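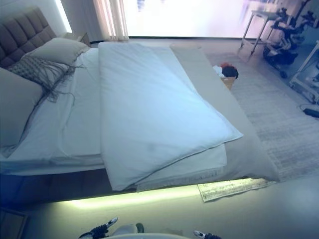

Jonthorpe Umali upholstered bed: review

Reviewed by Elsa Hovland
6 August 2026

Item 2871 in the Jonthorpe range is a double bed with a tall padded headboard and an LED strip fitted to the underside of the base. It is sold under the name Umali. The version reviewed is the grey fabric one. The mattress is not included, and neither is bedding. The strip and its power supply are.

Assembly was done by two people, the reviewer and Juwita Goh, in the room where the bed was to stay. The parts come in 3 cartons: headboard, side rails with foot rail, and slats with hardware. The headboard carton is the awkward one. It will not turn on a narrow landing unless it is stood on its short edge, and the outer card has no handholds. Anyone with a tight staircase should measure the carton and the turn before ordering. The dimensions printed on the product page are those of the finished bed.

Instructions and hardware

The booklet uses drawings only. Most of them are clear. The exception is the corner bracket, which is drawn from the outside although it is fitted from the inside, and the left and right brackets differ only in the position of one slotted hole. We fitted one pair the wrong way round and found the mistake when the foot rail would not sit level. Taking the corner apart again did no harm to the thread inserts.

Bolts are bagged by stage and the bags are marked. The hex key supplied is short, and a longer one saves a lot of quarter turns at the headboard, where the padding gets in the way of the hand. Washers are the plain type. I put thread lock on the headboard bolts on the second day, after some movement could be felt when leaning back. There has been no movement since.

Headboard

Square tufted panels are set in a grid over a rigid back. The padding is firm. It gives enough to lean against with a pillow in between, and without one the stitched seams can be felt through a thin shirt. For reading in bed I would call it adequate. The height is generous and keeps the head off the wall even when sitting up straight, which was the main fault of the frame it replaced.

Seam alignment is good across the face. At the upper corner nearest the wall the fabric has been pulled slightly tighter than elsewhere and the seam drifts by a few threads. It is visible with the bed pulled out for cleaning and at no other time.

The fabric sheds a little during the first week. After one pass with an upholstery brush it stopped. Light pilling has begun where a knitted throw with a long fringe is kept over the pillows. The throw is partly to blame, as the loose strands catch in the weave whenever it is lifted off. A smooth throw would be kinder to the cloth.
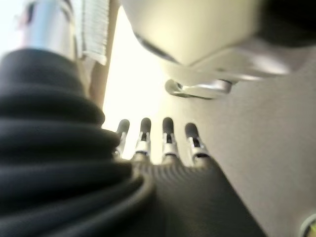 Daylight is hard on any padded surface, and a tufted headboard should be judged at the time of day when the window light is strongest. At noon the panels look nearly flat. Later, as the light comes in low, each square picks up a highlight on its rounded part and a dark line at the seam. The stacked folds of the black corrugated sleeve show how this works on a deeper profile: soft highlights on the ridges, deep shadow between them. The Umali panels are much shallower, so the lines stay thin. They do make the grid look darker than the same fabric on the rails, and buyers comparing swatches should hold the sample upright and pinch a fold into it before deciding on a shade.

Dust follows the same lines. It settles along the upper edge of each seam and needs a crevice nozzle, as a flat brush passes over it. Once a fortnight has been enough.

Rails and base

The side rails are padded on the outer face and along the top. The padded top is kind to shins but takes up floor space, and the bed occupies noticeably more of the room than a plain frame for the same mattress. Check the clearance for wardrobe doors and drawers with this in mind.

Sitting on the edge is comfortable, and the rail does not creak. The padding recovers after use, though slowly on the side where the occupant sits to put on shoes. Jonthorpe states that the covers are fixed and should be cleaned in place with a damp cloth. A tea mark came out with plain lukewarm water. A second mark, left overnight, needed mild soap and has left a faint ring that can be found by someone looking for it.

The slats are sprung and held in rubber cups. Two of the cups were loose from the start and were pushed home by hand. The centre beam has its own foot, which must be adjusted after the mattress is on. The booklet shows this step before the mattress is on, and followed in that order the foot ends up a turn too high.

Bedding and fit

A fitted sheet of ordinary depth goes on without trouble at the head end. At the foot the gap between mattress and rail is narrow, and tucking in a flat sheet or a blanket means lifting the corner of the mattress. A thick duvet cannot be tucked in there at all.
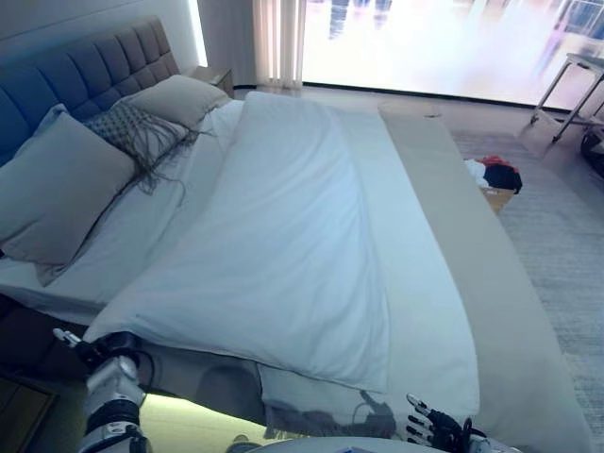
The practical answer is to leave the duvet untucked. I fold mine lengthwise down the middle of the bed in the morning and let the end hang over the foot, which airs both sides of the sheet and avoids compressing the filling against the rail. The duvet is a Grirus of the heavier winter grade and is bulky when folded. A lighter one would lie flatter. If the bed is to look made up during the day, a throw across the foot covers the gap. The Pamby one I tried first was too slippery and slid to the floor whenever someone sat down, and a heavier weave stayed put.

Changing the sheet alone takes longer than on an open frame. The padded rail leaves little room for the knuckles. Starting at the two corners by the headboard and finishing at the foot is the easier order.

LED strip

The strip is stuck to the inside of the base, out of direct view, and lights the floor along the edge of the bed. The adhesive held on all sides except one corner, where the strip bends sharply and had lifted by the second week. A small clip, not supplied, solved this.

Brightness is set with a remote control and goes up to 70 per cent in the night setting, with full output available only in the ordinary mode. Even the lower setting is too bright for sleeping, and for that use I turn it down as far as it will go. The white setting has a yellow-green cast on a bare floor. On a light grey rug it is less obvious. Those who want a neutral white should expect to replace the strip, and the channel accepts other makes of the same width.

Anything left under the edge of the bed shows up very clearly when the strip is on. Paper reflects the most and spoils the even band of light. Under-bed boxes block it altogether on the side where they stand, so storage and lighting have to be chosen one against the other. I keep clothes in a woven basket beside the bed and leave the space underneath clear.

The remote has no holder. It is small, dark and easily lost in bedding.

Service

One slat cup was missing its retaining tab. I wrote to Jonthorpe through the form on its site and was answered by Wendell Mbeki, who asked for the carton label and sent 3 replacement cups within the week. No charge was made. The label is glued to the outside of the slat carton only, so keep that piece of card.

Assessment

Frame and headboard are sound, and the sewing is better than the hardware. The corner bracket drawing should be redone and the hex key replaced with a longer one. The lighting works as sold, with a colour that will not suit every room. I would buy the bed again, and would look at the version without the strip first.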